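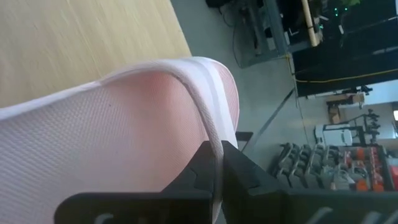

You have more patience than I do, Yamuna Chacko told me over soup last week, and if a machine needs to be shown the same thing hundreds of times then perhaps it should take up something else. I laughed, and then I lay awake that night thinking she had a point, and then I got up and went in and did another 84 of them. So this is a post for Yamuna, and for anyone else who has asked me lately what it is I do all day.

What I do all day, at the moment, is pull a string. Well, a cord. A white braided one that runs along just inside the rim of a pink mesh thing, with the gripper's two fingers closed on it. My hands are on the controls a little way off, the arm copies me, and the wrist camera keeps a record of everything along with where all the joints were. That is one example. We call them episodes, which makes it sound as though there ought to be a cliffhanger. When I have finished one I put the mesh back on the table in some new and slightly awkward shape and begin again.

We had 1179 good episodes when I last looked at the sheet, and the plan (Mareike Heitmann's plan, in her very tidy handwriting on the wall) says 2355 before we train the next version. Pladance is what we call the whole effort, and please don't ask me why, it was named before I came. I have got rather fond of it.

I thought, when I started, that the job would be to do it perfectly every time. I was so careful! I came in from the same side, at the same speed, and took hold of the cord in the same spot, and I was terribly proud of my first batch. Then Mareike sat down with me and played a dozen of them side by side and they might as well have been one recording. A model that learns from those learns one path through the air, and the first time the mesh is lying a hand's width further over it hasn't a clue what to do. So now I vary things on purpose. I start high, I start low, I come in at a steep angle with half the room showing behind, I let the mesh hang over the edge of the table. And I leave in the ones where I miss the cord the first time and have to go back for it, so long as I do go back for it, as those are the episodes that show it how to get out of trouble.

The difficult bit is the cord itself. There is a flat stitched band right beside it, white as well, and from the wrist view the two can look very alike until you are nearly on top of them. And mesh gives. You press one finger in against the rim to get a better hold and the whole curve shifts away from you, cord and all, and you find you are following it across the table like someone trying to pick up a contact lens. Kiros Mersha has a lovely way of doing it where he rests one finger against the rim first and only then closes. I have been copying him shamelessly, though not every time, for the reason above.

I threw away 27 episodes last week. Most were my own fault: I had let my arm drift while I was thinking about lunch, or I had pressed stop too soon. A handful had more blur in them than we like, as I do rush when I get near the end of a batch. Some blur is fine, and Mareike says she would rather have it in there than not, given that the arm will be moving when it does this on its own too. But there is a limit, and I had gone cheerfully past it.

Then there is the labelling, which I do in the afternoons with a pot of tea and the radio on low. Each episode gets a short sentence in plain words. "Take hold of the cord" is one, "pull the cord towards you" is another, and we had a long and quite heated talk about whether those were one task or two. Two, for now. I still think I was right, but I've typed it their way.

I'll write again in August, when the new version should be trained and I can tell you whether any of this has sunk in. My shoulders would like it to be sooner.

14 shares · 4 comments

Reinhold Strobel
Do you keep the failures anywhere, or are they gone for good? We used to delete ours and were sorry later.

Shiela Fajardo
I love these posts. Please tell us who was on the other side of the one task or two argument, I have my suspicions.

Kiros Mersha
It was me, Shiela. And the finger trick only works if you go slowly, which some people don't.

Yamuna Chacko
I stand by what I said. The soup was very good though.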